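Ticket: Hand units at the kit table, cable drag and change to operator duties
Site: Plaltine, Ellon building
Raised by: Brahim Abdel Rahman
Assigned to: Julián Garrido
Opened: 2021-03-23
Status: Closed, one item carried over
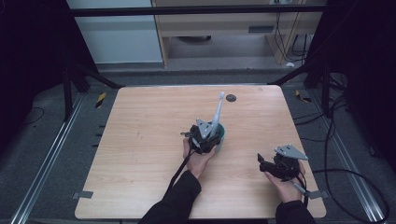 1. Problem as reported

Operators recording the toothbrush and cup task report that the right-hand unit pulls towards the floor when the arm is moved across the table. The left unit is not affected. The pull is worst when reaching for the cup from the right. Two operators have asked to come off the task because of sore wrists. Both were moved to packing on the Plindari line while the ticket is open.

Recordings made with the fault present are usable but slow. The target for this task is 3000 accepted recordings by the end of April, and the shift lead wants to know whether the target stands.

2. Background

Until last year the bathroom kits were put together by hand at four benches. Two of those benches now run with arms, and the staff who worked them split their time between packing and recording. Recording means doing the job with a unit on each hand so that the arms can be trained on it. The work is lighter than packing, but the pace is set by the recording software, and several people have said they find that harder than a full bench shift. This has been logged separately with the works council and is noted only where it affects the fault.

3. Checks carried out

3.1 Jaw travel, both units. Open and close 100 times with nothing held. No sticking on either side. Jaw position in the log matches the hand within the normal limit.

3.2 Grip on the toothbrush handle. Left unit holds the brush at a slant over the cup without slipping. Same result with the right unit. Fault is not in the jaws.

3.3 Plate fasteners. Checked with the small driver. One on the right unit took a quarter turn. Operator reported no change afterwards.

3.4 Cable run, left. Cable leaves the unit by the wrist and goes down along the sleeve. No drag felt at full reach.

3.5 Cable run, right. Thick cable goes over the right edge of the table and makes a wide loop across the floor and over the rail. With the hand near the right edge there is slack. With the hand moved to the cup, the loop has to slide over the rail and catches on it. Fault reproduced on 6 of 6 attempts.

3.6 Swapped operators. Same fault with a second person of different height. Not a matter of technique.

4. Cause

The right cable was re-routed when the recording computer was moved to the other side of the bay. The left run was not touched. The new right run is long enough, but it has no support between the table and the floor, so the operator's wrist carries the weight of the loop as well as the unit. Tape at the table corner does not help, as the cable does not pass under it.

5. Action taken

5.1 Right cable lifted off the rail and fixed to the frame upright with two hook-and-loop straps.

5.2 Enough slack left above the table for full reach to the far left corner. Checked with sleeves on.

5.3 Loose cable on the carpet by the right-hand post gathered and tied. Bosman have been asked for a shorter lead — quote awaited.

5.4 Start-of-shift sheet changed. New line reads: "Move right hand to the cup and back. If you feel a pull, stop and call the desk." The old sheet only asked for a check that the unit was connected.

6. Comments

Garrido: Tried the new run for a full session. No pull at any point. I would still like the limit on session length kept. The straps take the weight of the cable but the units themselves are not light, and people who used to change grip every few minutes at the bench now hold the same one for a whole recording.

Abdel Rahman: Agreed. Session limit stays as it is. The two operators who moved to packing have been offered the task back. One has accepted. The other prefers packing and will stay there — no further action needed from this desk.

Garrido: Operators also asked who decides when a recording is rejected. At present the software marks it and gives no reason, so they repeat the task without knowing what was wrong. Three of the slow recordings were rejected for jerky movement that came from the cable. Can these be taken off their personal rejection count?

Abdel Rahman: Done. Counts corrected for every session between the computer move and the strap fix. I have asked for the reason code to be shown on the operator screen. That is a change request and is not part of this ticket.

7. Target

Left at 3000. Shift lead informed that the date may slip if the second operator is not replaced.

8. Carried over

Shorter lead for the right unit. To be fitted on delivery, then repeat check 3.5 and remove the lower strap if it is no longer needed.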